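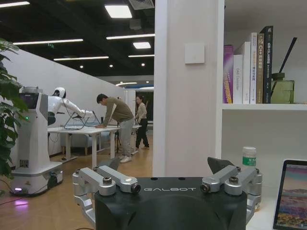
Books standing up on the shelf, next to the column.

Section 2: Loading up your Prornine desk and shelf

Okay, the unit's together, so now the fun part! I've set up a couple of these for the Mahama office and this is the order I like.

1. Start with the books. Stand them upright on the middle shelf, spines out, tall and short mixed however you want.

2. Put the light, squashy stuff up top. I've got cookie cushions up there (love them) and a leafy plant in the right-hand compartment.

CAUTION: Take the plant down before you water it.

3. Wipe the desk surface and let it dry, then bring in your mug.

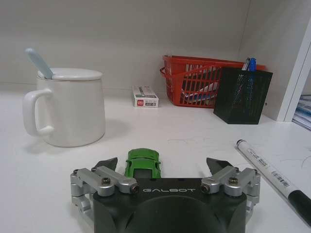
Lidded mug and green toy car on the desktop.

NOTE: If your mug has a lid and you leave the spoon in, like I do, keep it 6 inches or so from the laptop. Small toys can go wherever you like.

4. Now the laptop. I like mine at the left end, which leaves the middle for a basket and cups.

5. Pens, ruler, eraser: drop them anywhere for now. You'll sort them in Section 3.
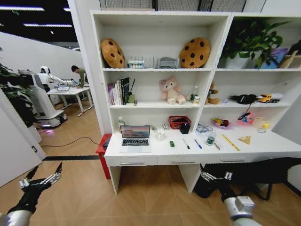 Shelves and desk loaded, drawers along the front.

6. Pull each drawer out once and slide it back. If one sticks, go back to Section 1 and check the runners.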